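Visit report: Grillton wetland and river monitoring station

The station at Grillton opens to outside visitors twice a year, in February and again in June. I attended the winter session on 10th February, mainly to see how the treatment wetland handles phosphorus when plant growth is at its lowest. Our own group on the Hebden is drafting comments on a similar scheme and had been relying on summer data from other sites.

The visit was led by Ojārs Juška, who runs the sampling programme, with Ansel Nguyen-Tran covering the laboratory and data side. There were two parties. Ours took the wetland first and the laboratory second.

Background

The wetland takes the final effluent from a small sewage works serving Vellberg and the farms below it, and discharges to the Presa a short distance above the old weir. It was built as four cells in series, lined with clay and planted mostly with common reed. The first cell is deeper than the others and works as a settling pond. Flow between the cells is by gravity through adjustable outlet pipes, which can be turned by hand to raise or lower the water level.

The permit for the works sets a limit on total phosphorus as an annual average. Ojārs made the point that an annual average can hide a poor winter, and the station reports monthly figures for that reason even though it has no duty to. I would like to see the same done on the Hebden.

Sign-in and safety talk

The talk covered deep silt, leptospirosis and the one-way path along the cell banks. Boots were disinfected on arrival and again before leaving, as crayfish plague has been recorded on a neighbouring tributary. Visitors were asked to keep off the inlet chamber covers.
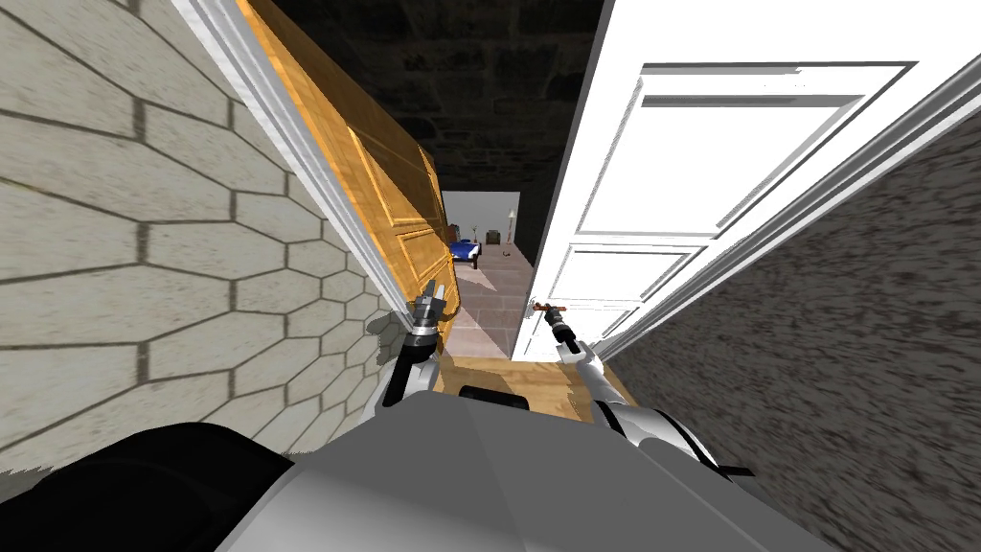 Doorway with wooden door, white frame and tiled wall.

The wetland cells

Reed in the second and third cells had been cut in alternate strips. Cut material is taken off the site for composting, which removes a small quantity of nutrients with it. Ojārs was clear that harvesting accounts for a minor share of the phosphorus removed. Most of it is held in the sediment and on the iron-rich gravel in the last cell, and that gravel will fill up. Its working life was estimated at design stage and is now being checked by taking cores along a fixed line.

Retention time is the figure everyone asks about. In dry weather the design value is 60 hours from inlet to outlet. After heavy rain the works sends much more water through and the time drops sharply. A dye test carried out last winter showed a fast path down the north side of cell three, where muskrat burrowing had lowered a baffle bank. The bank has been rebuilt with stone and a repeat test is planned.

I asked about nitrogen. Ammonia removal slows in cold water, as expected, and the station does not claim much for it between December and March. Nitrate removal holds up rather better, probably owing to the amount of dead plant matter available as a carbon source. Nobody present would put a figure on the winter rate until a second full year has been collected.

There is a bypass channel for storm flows. It has a level sensor at the sill, logging every 12 minutes, and each spill is published on the station's website by the following week. The sensor has been replaced once after icing up. A heated housing was considered and rejected on the grounds of power supply, and the present unit is a radar type mounted well above the water.

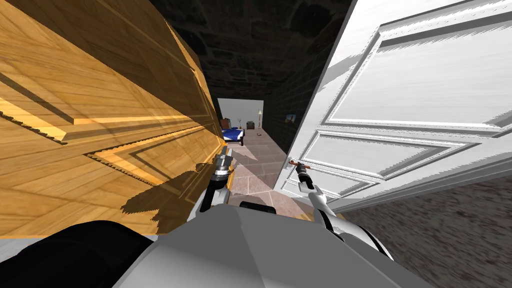
River sampling

Below the outfall there are three fixed points on the Presa and one control point upstream. Each has a kick sample for invertebrates in spring and autumn, spot chemistry monthly, and a continuous probe for temperature, dissolved oxygen, conductivity and turbidity. The probes are cleaned fortnightly in winter and weekly in summer. Fouling drift is recorded at each cleaning by taking a reading before and after, and the difference is used to correct the record in between.

The upstream point has been moved once. Its original position was inside the mixing zone of a field drain that had not been mapped, and the first season of control data has been marked as unreliable. I thought it a good sign that this was volunteered. It does mean that the before-and-after comparison rests on a shorter run than the station's leaflet suggests.

Invertebrate scores at the first point downstream have risen since the wetland was commissioned. The second and third points show little change. Ojārs attributes this to fine sediment from arable land, which the wetland cannot affect, and a joint application with the farms for buffer strips is in preparation. 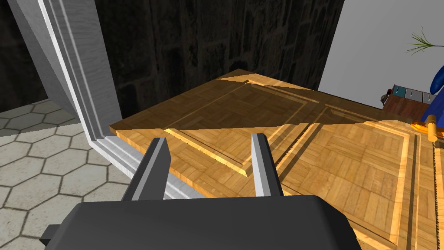 Wooden door, block-pattern surface with raised edge.

Laboratory and data

The laboratory handles total and soluble phosphorus, ammonia, nitrate and suspended solids. Last year it processed 1,195 samples, including blanks and duplicates. Metals and pesticides go to a contract laboratory. Samples for soluble phosphorus are filtered on the bank, as the result changes if they are left to stand.

Ansel showed the control charts for the phosphorus method. Two check standards run with every batch, and a batch is rejected if either falls outside the action limits. Almost 90 per cent of batches passed first time. The remainder were mostly traced to a faulty heating block, since retired.

Raw data and corrected data are both kept, with a log entry for every change. 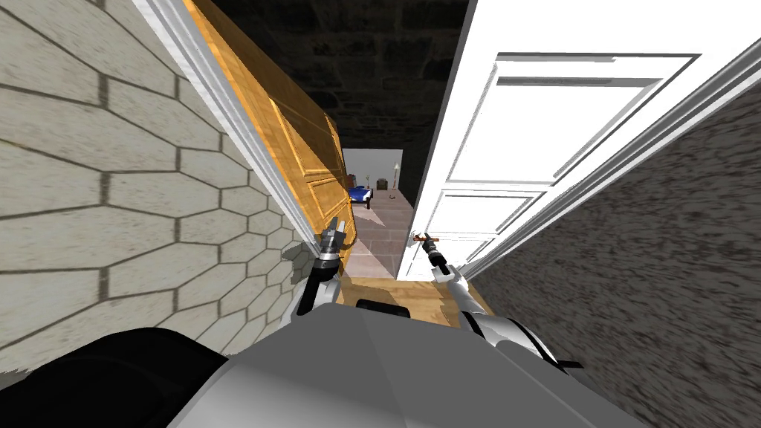
Corrections can only be made by one person and must be checked by another, and the log is published along with the figures. Anyone wishing to reprocess the probe record from scratch can do so, although the files are large and the column names need the guide beside them. I have a copy of the guide and will put it in our shared folder.

Points to take up for the Hebden scheme

Ask for monthly phosphorus figures as well as the annual average.
Ask where the control point will be and whether field drains have been walked.
Request a dye test in the first winter and after any bank repair.
Find out who pays for replacing the gravel, and when.
Spill data should be published without a request having to be made.

The June session will include the invertebrate sampling and places are booked through the station office.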